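Grasercombe Community Hall - cleaning stores and laundry point, walk-round checklist
Mon 22 June
Done by: Tia Ashworth
With: Gareth Mottram (first half only, had to go and let the gas man in)
Copy to: Glenys Hollis, Freya Cheetham

Key: OK / ACT = needs doing / N/A

1. FLOOR AND ACCESS

1.1 Route to store clear - OK
1.2 Fire door shuts on its own - ACT. Sticks on the last inch. Same as April. Gareth says hinge, I say the mat. Move the mat first and see.
1.3 Floor free of trip hazards - ACT. Hoover flex across the walkway again. Wound up while I was there.
1.4 Wet floor signs - OK. 8, all present, one has a cracked foot but stands up
1.5 Lights - OK

2. CHEMICALS

2.1 Cupboard locked - OK
2.2 Key signed out - ACT. Bohdana had it, not in the book. Please write it in, even for five mins.
2.3 Data sheets in folder - ACT. Festum descaler sheet missing. Printed one off, needs a plastic wallet.
2.4 Spray bottles labelled front, name and date - ACT. Did the 11 on the rack. Eight fine, three with the date rubbed off. Redo in the proper marker, biro doesnt last.
2.5 Nothing decanted into drinks bottles - OK
2.6 Trigger heads not leaking - OK on the rack ones
2.7 Heavy containers on bottom shelf - OK
2.8 Gloves, all sizes - ACT. No smalls. Freya to order.

3. CLOTHS AND TOWELS

3.1 Colours kept apart - OK at time of check. Green cloths in the plastic bin, blue towels in the wire basket. Keep it like that.
3.2 Used cloths not left overnight - ACT. Two on the sink edge when I opened up. Smelt.
3.3 Wire basket, no sharp ends - OK. Ran a gloved hand round the rim.
3.4 Plastic bins not split - OK. Check the corners, last one went there.
3.5 Wash at right temp - N/A, machine was off. Bohdana to check the setting and initial the sheet.
3.6 Lint filter - ACT. Full. Cleared it. Should be every load not every week!!
3.7 Stock - not counted today, Glenys has 324 on the April sheet and is doing it again at month end.

4. WORK TABLE

4.1 Stable, no wobble - OK
4.2 Surface wipes clean, no splinters - OK. Bit rough underneath by the wall end, nowhere near your hands.
4.3 No food or drink - ACT. Mug. You know who you are
4.4 Sprays kept upright and off the edge - OK. Back in the rack at end of shift please, not left out behind the bins where the label can't be read.
4.5 Room to fold without stacking on the floor - OK, just

5. SHELVING AND ELECTRICS

5.1 Shelves fixed to wall - OK
5.2 Load under limit - OK. Sticker says 700 kg for the bay, miles off it.
5.3 Sockets and plugs - OK
5.4 Pratico steamer, test label in date - ACT. Label has gone alltogether. Not to be used till Gareth has it tested.

TO DO
Gareth - mat/door, steamer
Freya - small gloves, wallet for the data sheet
Bohdana - key book, wash setting
Me - bottle dates
All - lint filter, used cloths, mugs

Next check when the steamer is back. If anything on here is wrong tell me, wrote it up fast.

Signed T. Ashworth

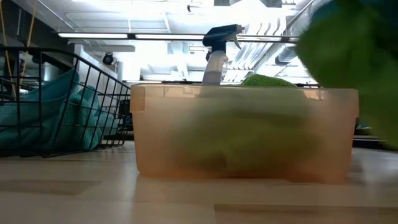
Items 3.1 and 4.4. Cloth bin, spray bottle, towel basket on work table.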